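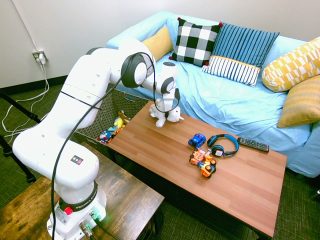 Home | Files | Visits | Licence
Last updated: June
Posted by Nadine Bataineh

# Sernamell open day: tidy-up recordings

Stasar opened its doors for an afternoon and let visitors watch an arm tidy toys in a mocked-up living room. Remo Aigner ran the demo. I held the clipboard and answered the question "does it do stairs?" (no).

The set has 188 attempts, 154 of them marked good by Remo, who is not a generous man. Judge the other 34 for yourself; they are all included.

## The job

Toys on the coffee table go into the wicker basket. Visitors called out which one they wanted moved. The small white dog with black ears was popular with the under-sixes and rather less so with Remo. Headphones and the remote are meant to stay where they are, and a run that bins either is marked bad.

Each attempt has a fixed view of the room and a view from the wrist. The wrist view is the one to use once toys start piling up: in one basket shot a flame-patterned fish lies across a black plastic toy, with Captain America frowning up beside them.

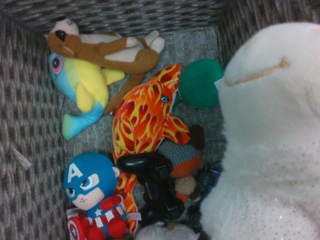

## Files

- `runs/` one folder per attempt
- `calls.csv` what the visitor asked for, spelling theirs
- `marks.csv` good or bad, plus Remo's remarks, lightly cleaned

Runs are capped at 20 seconds in the Roro split and uncapped in Awad. Some Awad runs are very long. Bring tea.

## Known trouble

Run 3017 is numbered wrongly and we've left it, as two scripts now depend on it. Sound was removed throughout, mostly for the sake of one grandfather's commentary.

Corrections to Nadine, please.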